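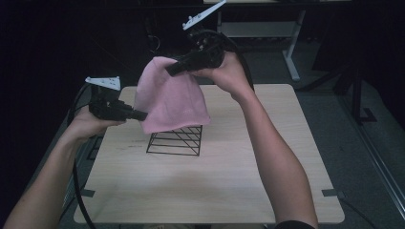

Call for participants: winter tyre wear trial for light vans

Praltden is looking for van operators to take part in a road trial of the Kosent W, a winter tyre for vans up to 3.5 tonnes. The trial starts in March and runs from the depot at Husuncombe.

Vehicles

Panel vans, box vans and dropsides are accepted. Wheels must be 16 inch steel or alloy, with no spacers. Front-wheel and rear-wheel drive vans will be placed in separate groups. Vans used for towing on more than one day a week cannot be entered.

Mileage

Each van should cover at least 100 miles per working day, of which no more than 70 may be on motorways. The trial lasts 14 weeks.

What we fit and measure

Four new tyres are fitted and balanced at Husuncombe free of charge. Your present tyres are labelled and stored until the end of the trial. Tread depth is read at 9 points on each tyre at every visit, and pressures are set cold. Tyres are moved front to rear once, at the halfway visit. A visit takes under an hour.

What we ask of drivers

Check pressures weekly with the gauge supplied and enter the readings on the log sheet. Note the load as empty, half or full at the start of each run. Report punctures, kerb damage and any change in steering feel on the same day. Do not have a tyre repaired or replaced elsewhere without calling us first.

Payment

Operators keep the tyres at the end of the trial. Fuel for journeys to and from the depot is repaid on receipt.

How to apply

Send the registration number, axle weights, present tyre size and a typical week's routes to Octavio Garrido, Trials Office, Praltden, Siliņa House, Husuncombe. Applications close on 24 January 2021. Proof of insurance and a current MOT certificate will be needed before fitting.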